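Herkoston Indoor Cup

The Herkoston Indoor Cup is a five-a-side soccer tournament for adult amateurs, played every June in the town of Herkoston. I've been keeping this page going on my little regional sports wiki for a while now, so forgive me if I sound like a fan (I am one!). It was last updated July 20, 2023.

Format

Teams carry up to nine players, with five on the floor at a time, goalkeeper included. Matches are two halves of 15 minutes with a running clock, and the clock only stops for injuries or when the ball ends up in the rafters, something that happens more than you'd think. The group stage takes up the whole first day and the knockout rounds go on the second. If a knockout match is tied, there's no extra time, just three penalties each and then sudden death. I used to hate that rule and now I kind of love it.

Substitutions are on the fly, like hockey. There's no offside, and slide tackles are banned for everyone except the keeper inside the area. Walls are in play along the sides but not behind the goals, and new teams always seem to get caught by that in their first match.

History

The cup grew out of a winter league run by players from Herkoston and the neighboring town of Skikoda, who wanted something to do once the league wrapped up. The early editions were tiny, and the fixtures were written up on a sheet by the door. These days the entry list closes fast. The most recent edition drew 309 registered players, the highest total I have on record, and the hall held 200 spectators for the final with people still standing in the lobby hoping for a spot.

Skikoda sides dominated at first. Then Xolalpa came along, a club that plays with a very high keeper and basically treats him as a fifth outfielder, and they won three in a row. I still think the second of those finals is the best match the cup has had, 5-4 with the winner coming off the side wall.
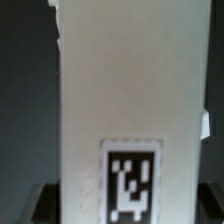

A printed square marker on a pale off-white surface.

Venue

All matches are at the Flendo Hall, on the east side of Herkoston. It has one full court and a smaller warm-up court behind a net. The floor is quick, so passes run away from you if you're used to turf, and flat-soled shoes are required (studs of any kind will get you sent back to your car). Parking holds 70 cars and fills early on finals day, so I always take the bus!

Entry and prizes

Entry is $30 per player, paid by the team in one go. Winners get the cup itself for a year, plus free entry to the next edition. There's also a fair play award, voted on by the referees, and a top scorer award that has been shared more often than won outright.

Women's and mixed brackets

A women's bracket was added after the first few editions and a mixed one followed the year after. Both use the same rules as the open bracket, apart from the mixed one requiring at least two women on the floor at all times. I don't have complete results for the early mixed finals, so that table is still missing a couple of rows.

See also: Skikoda Winter League; Xolalpa (club); Flendo Hall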